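Quick one today because I have to be out the door in a bit and the table post is already late. 14th April and I still haven't put the winter things away, so there's that.

Anyway. The snack table. I've been going on about it since last July, when we moved the kitchen stuff around and I decided that fruit needed its own spot. Not a bowl on the counter that everybody walks past. A spot. With a plate and a mug and a bit of something silly to look at.
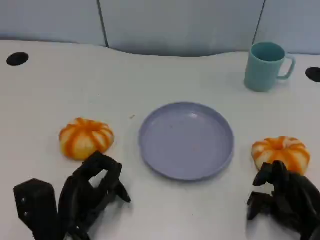
*by Kanako Fukuda*

So, white table, lavender plate, teal mug. I went back and forth on the colors for way too long. First idea was everything white, which looked like a dentist's waiting room. Then I had a yellow plate for a bit, from the Skendetti shop by the station, and it fought with the striped pumpkins. Orange and white stripes are loud! They need quiet neighbors. Lavender is quiet. Teal is quiet-ish.

The pumpkins, yes, in April. My sister asked. I like them, they stay.

Plate notes, for those who wrote in asking:

- shallow, but with a raised rim, so a wet segment doesn't slide off onto the table
- round, because the square one from Plorska chipped on two corners in a week
- big enough for a peeled orange and the peel next to it, if you're not fussy

Mug goes at the back with its handle to the side. Tea mostly. I used to keep it right beside the plate and I knocked it over reaching for fruit, twice in one afternoon, and the second time it got my notebook. Back of the table it goes.

Okay, oranges. This is the part I really wanted to write about and now I've got no time left, typical.

I peel them ahead. I know, I know, they dry out. They do a little, if you leave them half the day. But an unpeeled orange on my table just sits there for a week, and a peeled one gets eaten. My method is nothing special: score the top with a thumbnail, get under the skin, go round in a spiral if I'm lucky and in fifty tiny bits if I'm not. Roll it on the table a few times first with the flat of your hand. Helps a lot with the thick skinned ones. If it's been in the fridge give it a while to warm up, cold peel snaps.

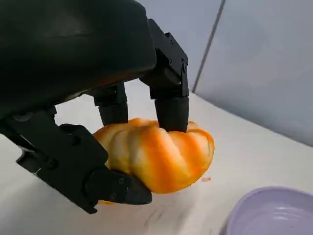

And I leave the pith on. Used to pick every last thread off, which takes forever and makes your nails sore, and then the segments leak becuase you've torn one. Now I pull off whatever comes easily and leave the rest. It tastes fine. A tiny bit bitter on the outside, then sweet. My neighbor thinks this is disgusting and she is welcome to pick her own.

The ones I've been getting are from the Sasaki stall, the netted bag. Cheaper than the supermarket and less waxy. A bag lasts us most of a week. I tried the juicing ones from Mamar too and they were all pips, don't bother unless you're squeezing them.

What else. Cleaning up. White table plus orange juice is not as bad as you'd think if you get to it fast, damp cloth and then a dry one. Leave it overnight and you get a sticky patch that collects crumbs and fluff and every bit of dust in the room. Same for the plate, the juice settles in along the inside of the rim and you have to go round it with your finger in the cloth. I do the plate last thing before bed. Most nights. Some nights.

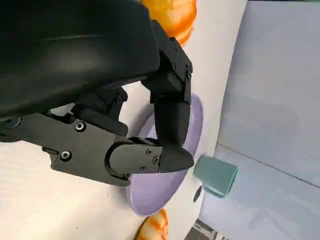

Kanako Fukuda

Oh and the plate does NOT go in the dishwasher, I should have put that in the list. Mine hasn't but a friend's purple one came out sort of gray after a few rounds, and I like this color too much to risk it. Warm water, dish soap, soft side of the sponge. Then straight back to the table so it doesn't vanish into the cupboard with the others.

Next time I want to try mandarins, smaller and way less mess, and maybe a second plate for peel if I can find one that goes. Not yellow. If you've seen a pale green one anywhere let me know, comments are open agian after the spam thing.

Right, coat, keys, gone.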